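Part 2: Setting up your folding spot

If you've got the Prorkcombe care guide open at this page, you've already washed your towels and you're wondering why I want you to clear a table before you fold a single one. Bear with me! I've folded on beds, on the couch and once on the hood of a car in Nurnport, and a plain flat table wins every time.

1. Clear the middle of the table. Small stuff like a cup or a pen holder can stay, but push it to the far side where your sleeves won't catch it.

2. Lay the towel flat with its long side running toward you. Small wrinkles are fine for now – you'll get those in step 4.

3. If there's a thin plastic bag or sheet on the towel, take it by one corner and lift. Go slowly, it likes to cling (mine does, anyway, especially in March when the air in my house is bone dry). 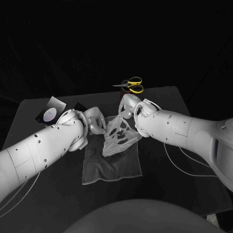 Step 3. Sheer sheet held by a gathered corner, towel flat underneath.

Caution: Keep thin plastic away from kids and pets. Put it up high or straight in the trash, and please don't leave it on the floor "for a second" like I used to.

4. Smooth the towel from the center out with the flat of your hand. Two passes will do it. Don't tug at the edges or the hem goes wavy, and then your stack leans.

5. Fold it in half, short end to short end, then in half again.

Note: The Muvetti bath size is 70 cm wide, so check that your table can take it before you start. If it can't, fold it lengthwise first and skip the second half of step 5.

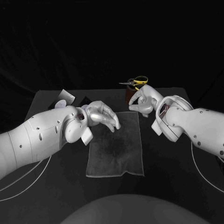
Color matters more than I expected when I started doing this. Dark towels show every bit of lint, and light ones show everything else, so I sort them into two piles and do the dark pile first while I still have some patience. A gray towel on a dark table is also harder to line up than you'd think, and if your edges keep coming out crooked, try spreading a pale sheet underneath. Then go back to step 2 and carry on with the next towel.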